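Kitchen Rules for Practicing With a Robot Arm

We get asked all the time what our counter rules are, so I finally typed them up! They started as a sticky note on the cupboard door at our Sterndale workshop, and they've grown into a proper page. They work for simulated kitchens and real ones, and I'd use the same set for both, so your habits carry over when you switch.

Before you start

Clear more counter than you think you need. An arm comes in with a wrist and a forearm behind it, and the elbow end is the part that knocks the jar over. I like a hand's width of free space on every side of the path.

Write down where each item begins and where it should end up, in words a tired person can follow. "Tomato to the middle of the round plate" is good. "Tidy the vegetables" will start an argument.

Keep people out of reach while the arm is live. One person has the stop button and does nothing else — no phone, no coffee, no helping.

Picking and placing

Start with a tomato. It's my favorite practice item because it punishes a heavy grip right away, and you can eat the survivors. Move on to an eggplant once you're steady. The long shape and slick skin make it want to roll, and you have to choose where along the body to close the fingers. Go for the thick part, never the stem.

Come in high, stop above the item, then lower slowly. Sointu Kiiskinen, who taught me most of this, makes beginners pause over the plate and say "clear" out loud before going down. It feels silly for a day and then you can't work without it.

Watch your rims! A plate edge is where fingertips catch, especially on oval platters, where the rim comes up sooner on one side than you expect. Approach across the long way if you can.

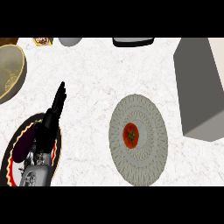 Leave some clutter on purpose once the basic moves are solid. Bowls, trays and small packages along the back of the counter make for much better practice than a bare surface, and they show you quickly whether your clearance rule is real. Just keep the breakable ones for simulation.

Don't change two things at once. New plate, same vegetable. New vegetable, same plate.

Keeping score

We ask for 40 clean runs in simulation before anybody tries the same move on a real counter. Clean means no bumps, no drops, and the item resting where the note says. A lucky catch counts as a drop (sorry!).

Log the bad runs too, with one line on what went wrong. My own notebook is at 344 entries and the failures are the pages I reread most.

Wipe down real fingers and real counters between raw foods, same as you would your own hands.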